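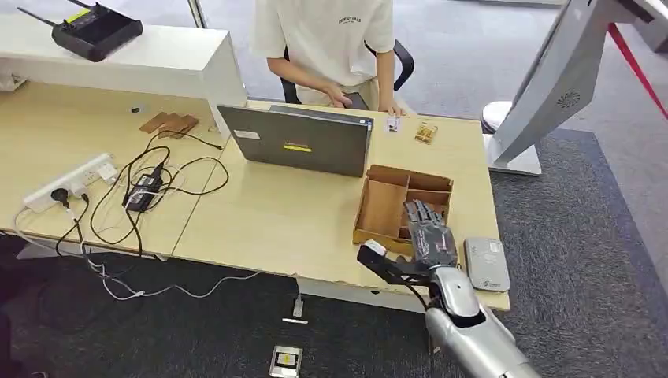

At the desk in the Funstead office

Skudemitz Mainsheet Block 57 with Ratchet

Category: Dinghy hardware / Blocks / Ratchet blocks
Item number: 931
Maker: Skudemitz
Availability: in stock at Funstead, on order at Plakley

The Skudemitz 57 is a ratchet block for the mainsheet of single-handed and two-person dinghies. It replaces the older model without a switch, which we stopped selling in May. The mounting holes are the same as on the old model, so you can use the same screws and the same place on the floor or the boom.

A ratchet block turns freely when you pull the sheet in and holds when the sheet wants to go out. With this block you feel less load in the hand on a long upwind leg. You still need to hold the sheet. It is not a cleat and it does not lock the rope.

The switch

On the side of the block there is a small switch with 2 positions, on and off. In the off position the wheel turns in both directions, and this is what most sailors prefer downwind and in light air, when the sail must go out by itself. You can move the switch with gloves on. Please do not move it while the sheet is under load – the pawl inside can be damaged and this is not covered by the warranty.

Technical data

Wheel diameter: 57 mm
Rope diameter: 6 to 10 mm
Maximum working load: 400 kg
Breaking load: see the sheet in the package
Wheel: aluminum, eight-sided groove
Side plates: glass-filled nylon
Fastening: swivel post, stainless steel
Color: black

Which rope to use

The grip of the wheel depends very much on the rope. A soft rope with a rough cover, 8 mm, gives the best hold. New polished ropes slip in the first days and become better after some sailing. On a thin 6 mm sheet the block works, but the holding is clearly weaker, and for heavier sailors who sheet hard we would take one size more. Tapered sheets are fine as long as the thick part runs over the wheel when you are close-hauled.

Mounting

The block is delivered with the swivel post and a spring, but without screws. The spring keeps the block standing when the sheet is slack. Before you fasten anything, pass the sheet through by hand and listen: the clicking sound must come when you pull in. If it clicks when you let out, the block is the wrong way around. This mistake is the most common one in the questions we receive.

On boats with a foam floor you need a backing plate. We sell the Lui plate for this purpose, sold separately. It fits under most inspection hatches, but measure yours first.

Care

Rinse with fresh water after each sail in salt water. Turn the wheel while you rinse so that the sand comes out. Do not use oil or grease inside the ratchet, they collect dirt and the pawl begins to stick. A dry spray for sail tracks is allowed in small quantity.

The wheel wears with time. In the club boats at Plakley it is changed after around 3000 tacks and gybes, and a private boat will need much longer to come there. When the edges of the groove feel round under the finger, it is time for a new wheel. Spare wheels and springs can be ordered, the pawl can be changed only by us.

Class rules

Most classes allow a ratchet block on the mainsheet, but some strict one-design classes permit only the equipment of the builder. We can not check this for every class. Please read your rules before you order for a championship – a block that has been mounted can not be returned.

Delivery and returns

Orders to the Funstead shop can be collected the next working day. For Plakley please count two or three days more. Blocks that were not mounted can be sent back in the original package within 30 days. The customer pays the return postage, except when we have sent a wrong item.

Often bought together
Lui backing plate, small
Skudemitz swivel base with cam cleat
Mainsheet 8 mm, sold by the meter
Spare spring for 57 mm blocks

Page updated: Monday, June 30, 2025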